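### 4.2 Gripper comparison on the two-arm bench

We compared two gripper designs, referred to below as Clokcombe and Castcombe after the internal build names. Both are black parallel designs driven by a single servo; they differ in the shape of the jaw and in how the motor current is limited. Each was run for 60 trials per object under the same controller, with the same operator (C. Lam) resetting the table between trials.

The objects were chosen to differ in height and stiffness: a round wall clock, a clear plastic container holding what look like short cables or connectors, and a remote control. Start positions were drawn from a list of 24 poses fixed before the first trial. A trial counted as a success if the object was lifted clear of the wood and held for 3 seconds.

The remote control gave little trouble to either design. The clock was harder – its rim offers a narrow contact area, and the jaws tended to slide outward when the approach angle was shallow. Castcombe tolerated larger errors in approach angle, up to 24 degrees in the best case, but it closed more slowly and often pushed the container before gripping it.

Handovers between the arms were tested separately, with the grippers brought together near the front of the table (Figure 3). Here the main source of failure was calibration drift between the two bases. We repeated the Kornaldale calibration routine every morning in August, and the drift was smaller in the runs that followed it directly. 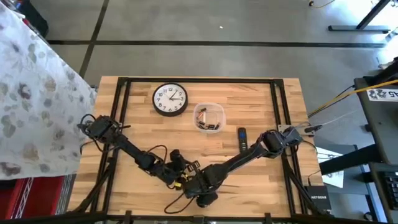 **Figure 3.** Two-arm bench used for the gripper and handover trials.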